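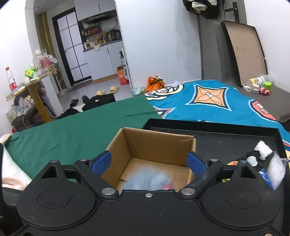 Adedgate to get cardboard collection every two weeks

Households in Adedgate will have their cardboard picked up every two weeks from August, after the town council voted on 31st January to end the monthly service.

The change covers 2196 homes, including the streets north of the Brenance road that were left out of the current route. Residents there have had to drive their boxes to the Lacerda transfer station, which is open only four days a week.

Council member Sheldon MacDonald said complaints about overflowing bins had gone up since last summer. "People order more things by mail than they used to, and the route was drawn up before that," he said. "A month is too long to keep a stack of boxes in the garage."

The contract stays with Kadham, the hauler that already handles the town's trash. The monthly charge on the utility bill will go up by 50 cents.

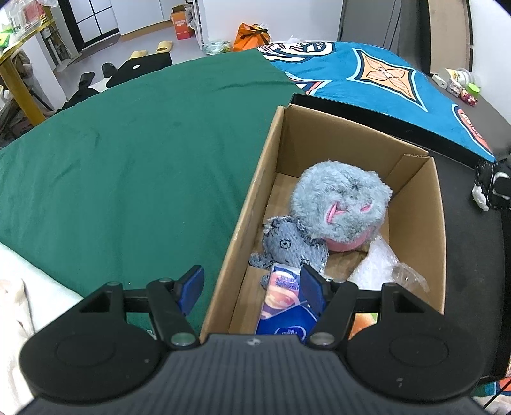 What residents need to do

Boxes should be emptied and flattened, then tied or placed in the blue-lid cart. Pieces longer than 50 inches must be cut down. Pizza boxes are accepted if they are clean – greasy ones still go in the trash.

A new pickup calendar will be mailed with the July bill. Apartment buildings with shared dumpsters are not affected.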